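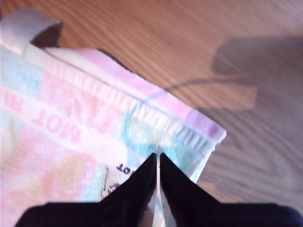 I've been selling these refill packs out of my shop for 12 years, in one form or another, and the soft plastic ones are the kind I'd pick for my own kitchen. They squash down when they're half used, they fit in the narrow drawer next to the stove, and you can lay one flat on the table while you hunt for the scissors. I went with pastels this time (pink, baby blue, a bit of peach and white) and my sister says it looks like a watercolor somebody left out in the rain. I like it a lot!

A few things people ask me at the counter. The ridged band at the end is a heat seal, so please don't try to pull it apart with your teeth - I've seen it done. Snip just inside the ridges and leave the rest of the band alone. If you cut too deep you lose the part you need for folding it over later, and then you're stuck decanting the whole lot into a jar at 7 in the morning.

For closing it again I use a plain clip from Barell, the wide one. Fatemeh Bahrami, who buys more of these from me than anyone, rolls the top down tight and puts a rubber band around it, and hers keep just as well as mine. Press the air out first whichever way you do it.

Each pack holds 300 grams. That lasts our house roughly two weeks, longer in June when half of us are away. Keep it in a cupboard and off the windowsill, as strong sun fades the print and doesn't do the contents any good either. The empty pack doesn't go in my curbside bin, but yours may be different, so check with your town.

You can buy them singly or in a box of 12. The boxes are heavier than they look and I do ship them, but if you live close by come and pick one up, I'm usually in the back room and will hear the bell. Item number 118 if you're ordering by phone. Grażyna Bednarek takes the calls before noon and she'll want the number, she doesn't go by colors.

Related items
Barell wide clip
Flultik storage jar with lid
Borkowska kitchen scissors
Biment drawer divider, narrow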